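Falcão learns to push

Members who come in on weeknights will have noticed that the far bench has gone quiet. The arm formerly known as "that thing in the crate" has been bolted up, wired and given a name, and Falcão now spends its evenings shoving bits of plastic around a board. Progress takes many forms.

For anyone who missed the June meeting: the arm was bought with 300 dollars from the tool fund, on the promise that it would be sorting our loose hardware by the end of summer. Summer has ended. The hardware is still in coffee cans, and the can marked "metric" is still lying.

Ademir Damasceno, who made the promise, has scaled it back. A gripper, he says, is a lot of trouble for a beginner, so the first job is pushing. The arm gets a plain rod on the wrist, you tell it which block should go next to which, and it nudges them there. Gleice Figueiredo printed the blocks over a weekend. They come in red, blue, green and yellow, two of each, in enough different shapes that the software has no excuse for mixing them up. It mixes them up.
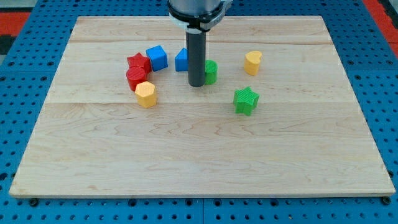

Kátia Assunção thinks we should have started with the gripper anyway, and said so at the last open night, at some length. Pushing is fine for a demo, in her view, but no one ever got a washer back into a can by leaning on it. She would like it noted that she has a Verex gripper at home in its box, that it fits the wrist with a small adapter, and that she is willing to lend it until somebody drops it.

Ademir's answer is that rounded things are the whole lesson. Push a cube off center and it turns a little. Push a cylinder that has fallen over and it leaves for another part of the building. He rewrote the approach routine so the rod comes down farther away and travels slower, and the log now shows 127 pushes in one evening with only 9 blocks on the floor. The log doesn't say who picked them up – it was Gleice.

Still to do before we let visitors near it:

A proper lip for the board, removable, so the 9 becomes something smaller.
A stop button you can reach without leaning over the arm. The present one was placed by an optimist.
A second set of blocks in one color, to find out how much of the sorting is done by shape and how much is cheating.

Falcão runs on Tuesdays from 7 until the door gets locked. Bring safety glasses, and if you have opinions about grippers, Kátia will be by the drill press.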